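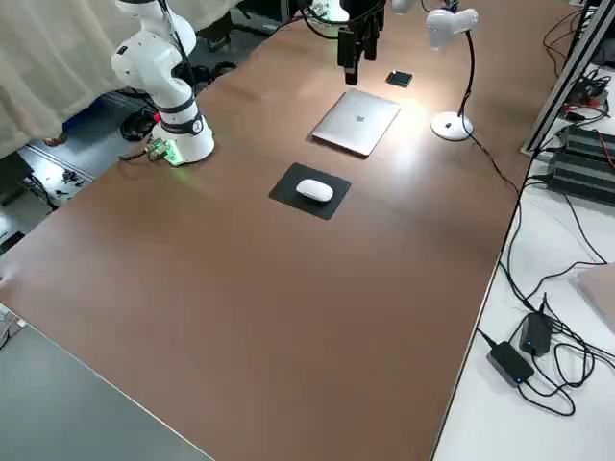
Two-arm bench, gripper over the laptop, lamp on.

Workshop > Arms and Grippers > Gripper swaps

5 min read

**Parallel gripper vs the softer one, which would you keep on the second arm?**

**tablesaw_tam**
So I finally have both arms up on the brown table and I'm stuck on the gripper question. Right now the Stedero is on the second arm (black boxy thing with the short fingers) and I have a Merneo sitting in a drawer that I used all through July and mostly liked. I can only justify keeping one. The other gets sold to pay for cables, because apparently I eat cables.

What I do with it is pick and place on flat stuff. Small boxes, computer mice, tape rolls, phone-sized things. I ran 100 picks with each one, same objects, same spots on the table, same speed. Stedero dropped 2 of them and the Merneo dropped none, but the Merneo took forever to close and I was ready to throw it out the window by pick 60. Would love to hear from anybody who has run either one for longer than I have!

**greasyknuckle**
Keep the Merneo. Two drops in a hundred is a lot if you ever want to walk away from the thing while it runs. You can tune closing speed. You can't tune fingers that don't grip.

Also what's going on with that green board at the foot of the white arm? Is that just sitting out bare? Put a cover on it, please. One loose screw rolling off the table and you're shopping.

**tablesaw_tam**
Ha, yes, it's bare. Cover is on the list. It has been on the list for a while.

And I did try tuning the closing speed. I got it a little quicker and then it started bouncing off anything light. Maybe I gave up too early.

**op_amp_olly**
I'm going to disagree with greasyknuckle. Fingers are the easiest thing in the world to change. I printed a longer pair for my Stedero with a strip of rubber glued on the inside and my drops went way down. The stock fingers are too short for anything tall, you can see how little there is sticking out of the housing on yours. Slow closing is a motor thing and you're stuck with it.

What were the two drops? Same object or different ones?

**tablesaw_tam**
Both were the mouse! White one, low and rounded. It grabs it by the ends fine, but across the middle it squirts right out. I should have mentioned that, it kind of changes the story.

**op_amp_olly**
It changes it a lot. A curved slippery thing grabbed above its widest part is going to squirt out of any flat finger. Go 5 mm lower and try again before you sell anything.

**pine_and_solder**
Can I throw in a vote about the lamp? I had a gooseneck lamp on my table too and my overhead camera hated it. Bright patch in one place, dim corners everywhere else, and that kind of brown top throws back a soft shine on its own. My detection was off every time an object sat near the edge of the light. I lost most of a week blaming the gripper. If you pick from camera positions at all, turn the lamp off and rerun your hundred.

**tablesaw_tam**
Hmm. The positions are taught by hand, so no camera in the loop for that test. But I was going to add one next, so good to know. What are you using for light now?

**pine_and_solder**
Two cheap LED panels bounced off the ceiling. Ugly, works great.

**greasyknuckle**
Still on team Merneo. I had mine on a Holroyd controller and it did 2000 cycles over a long weekend with zero babysitting. The Stedero I borrowed after that faulted out at 548 and I had to power cycle the whole arm to get it back. I never found out why.

**op_amp_olly**
One borrowed unit though. Was the cable strain relieved? Those connectors are awful. If the cable loops up past the wrist and gets tugged every time the last joint turns, you'll get a fault sooner or later. Tam, yours loops up too, so I'd tie it down with some slack before any long run.

**greasyknuckle**
It was zip tied, but to be fair, not well.

**quietbench**
Has anyone here tried the Stivadau? Same bolt pattern as the Stedero, I'm told, and it has force feedback. I keep reading the spec sheet and not buying it.

**op_amp_olly**
Tried one at a friend's shop. Force feedback is nice, the software is a pain. I'd wait.

**tablesaw_tam**
OK, plan for now: mouse picks again but lower, then longer fingers on the Stedero, then a long run with the cable tied properly. The Merneo stays in the drawer until that's finished. And I'll clear the laptop out from under the gripper before I leave anything cycling, before one of you brings it up.

**greasyknuckle**
I was typing it.

**quietbench**
Please post the finger file if you print them, olly's or your own. I have a spool of PETG waiting.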